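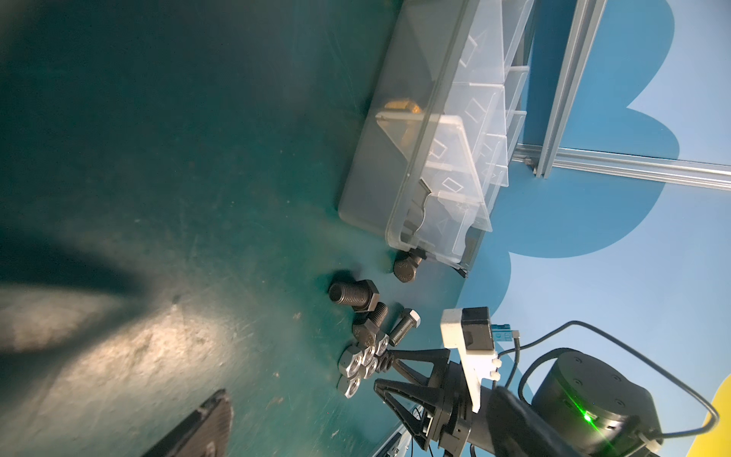 **Trier de la visserie avec un robot : on y est ou pas ?**

**rendwood_18**

Bonjour à tous. Je pose la question ici parce que le sujet revient souvent dans la section outillage. Chez Clultus, où je travaille, on a des fonds de bac à trier en permanence : boulons, écrous, papillons, tout mélangé. Le chef a lu un article et il est persuadé qu'une paire de bras peut remplacer la corvée du vendredi. Moi je trie à la main depuis des années et je n'y crois pas trop. Est-ce que quelqu'un a vu ça tourner pour de vrai, hors salon ?

**Brumton**

Vu, oui. Utile, ça dépend. Prendre une pièce posée à plat, seule, sur un fond uni, ça passe. Prendre un écrou au milieu d'un tas d'écrous, c'est une autre affaire. Les doigts doivent descendre entre deux pièces, et s'il n'y a pas la place, la pince pousse tout le tas.

Pour du linge ou de la vaisselle je dirais la même chose. La pièce isolée va bien, le tas va mal.

**atelier_prado**

Pas d'accord avec Brumton sur le tas. On peut étaler avant de prendre. Un coup de côté, on regarde de nouveau, on prend ce qui s'est détaché. Un humain fait pareil avec le bout du doigt. C'est lent, mais un robot lent qui tourne la nuit, ça m'est égal.

Je remets ici ce que j'avais écrit sur le poste à deux bras, l'ancien fil est fermé.

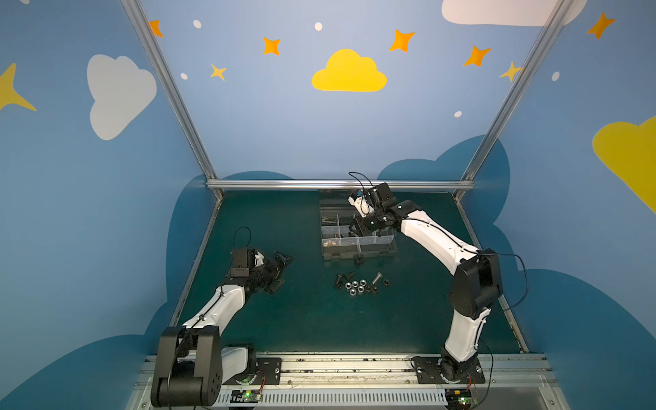
*Temps de lecture : 4 minutes*

Deux bras face à face, un tapis foncé, une boîte à compartiments au fond, la visserie en vrac devant. Le principe est bon pour une raison simple : chaque bras peut travailler de son côté, et l'un peut aller dans la boîte pendant que l'autre reste près du vrac. Avec un seul bras on passe son temps en allers-retours.

Ce qui me gêne, c'est la boîte. Les cloisons sont transparentes. Pour une caméra, du plastique clair est pénible à voir, surtout avec un éclairage qui tape dessus. Je prendrais des godets opaques, séparés, avec des bords évasés. On perd de la place mais on lâche la pièce sans viser au millimètre.

Deuxième point, le tapis. Une surface qui renvoie la lumière, c'est des ennuis pour rien. Mat, mat, mat.

**rendwood_18**

D'accord pour les godets. Mais chez nous on a 80 références, pas quatre. Et le tri à la main, je le fais en parlant avec le collègue, en triant du pouce sans regarder. Un écrou de 18 sur plats, je le reconnais au toucher.

**vis_sans_fin**

80 références, personne ne mettra ça dans une boîte à compartiments, robot ou pas robot. Il faut dégrossir d'abord. Tamis pour les écrous, tri par longueur pour les boulons. Ensuite seulement on discute de bras.

Et je signale que les trieuses vibrantes existent depuis très longtemps. Si vous avez toujours les mêmes pièces en grande quantité, c'est ça qu'il faut.

**Brumton**

Sauf que lui a des fonds de bac, justement. Petites quantités, tout mélangé. Un bol vibrant se règle pour une pièce.

**vis_sans_fin**

Alors il reste l'apprenti :)

**atelier_prado**

Je reviens sur la question des formes, parce qu'on parle d'écrous et de boulons comme si c'était tout pareil. Un écrou hexagonal a des faces parallèles, donc une pince à deux doigts le tient bien. Un boulon couché, on le prend par la tige. L'écrou papillon, c'est le vicieux de la bande.

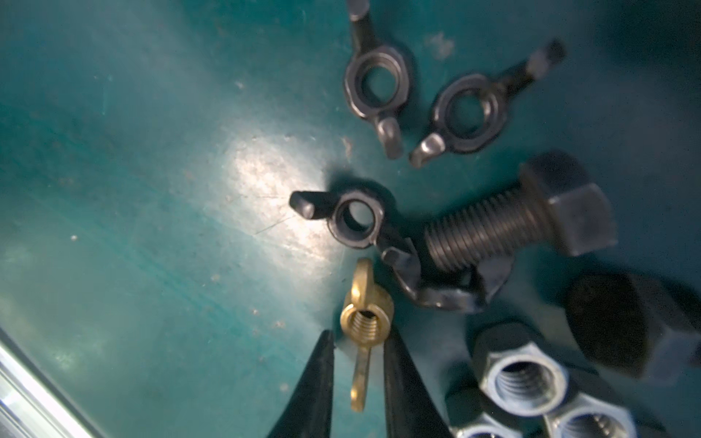 Il ne repose jamais deux fois de la même façon, une aile en l'air, une aile en dessous, et il n'a presque pas de faces parallèles. Si on serre sur les ailes, il pivote. Si on serre sur le corps, il faut que les ailes laissent passer les doigts. Donc il faut choisir l'angle avant de descendre, et c'est là que les machines ont encore du retard sur n'importe quel gamin. Le laiton se repère bien à la couleur parmi l'acier noirci, mais repérer n'est pas tenir.

Mon avis : hexagonaux oui, papillons à la main pour l'instant.

**rendwood_18**

Ça me va comme réponse. Pour le chef ce sera moins drôle, il avait prévu de vider 2000 pièces par nuit.

**Brumton**

À sa place je ferais un essai avec un seul bac, sans papillons, et je noterais combien de fois il faut intervenir. Une machine qui s'arrête et attend qu'on vienne dégager un boulon, à trois heures du matin, elle n'a rien trié du tout.

**atelier_prado**

Oui pour l'essai. Si tu le fais, mets les rondelles à part aussi. À plat sur un tapis dur, deux doigts rigides n'ont rien à attraper.

**rendwood_18**

Noté. Je lui en parle et je reposte ici en mars.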